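Second-Shift Blast Room Operator — Lotville Plant

2 min read

Gashaw Surface Finishing is hiring two full-time operators for the blast room at our Lotville plant. The job covers wheel blast and air blast work on castings and forgings, most of it cleaning and descaling before paint.

You will load and unload parts, check the abrasive mix at the start of each shift, change worn nozzles and liners, and fill out the run sheet for every lot. Parts over 121 pounds go on the hoist. Dust collector drums are emptied at the end of the shift.

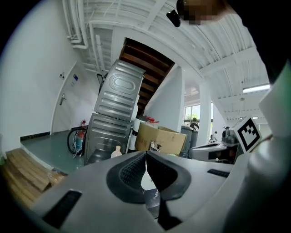
Hand-held gripper, jaw end

We need people with a high school diploma or GED and at least one year in a shop of any kind. Blast experience helps but is not required. A forklift card is a plus — if you don't have one, we pay for the class. You must be able to wear a supplied-air hood and pass a fit test.

Shift is 2:30 p.m. to 11:00 p.m. Overtime is common in February, when the Stimasley orders come through. Health coverage starts after 23 days. There is a sign-on bonus of $2,000, half paid at hire and half after six months.

Apply at the front office, 857 Akis Road, Lotville. Bring a work history and the names of two past supervisors. Applications are accepted through 11/15/03. Please use the side lot — the front spaces are for trucks.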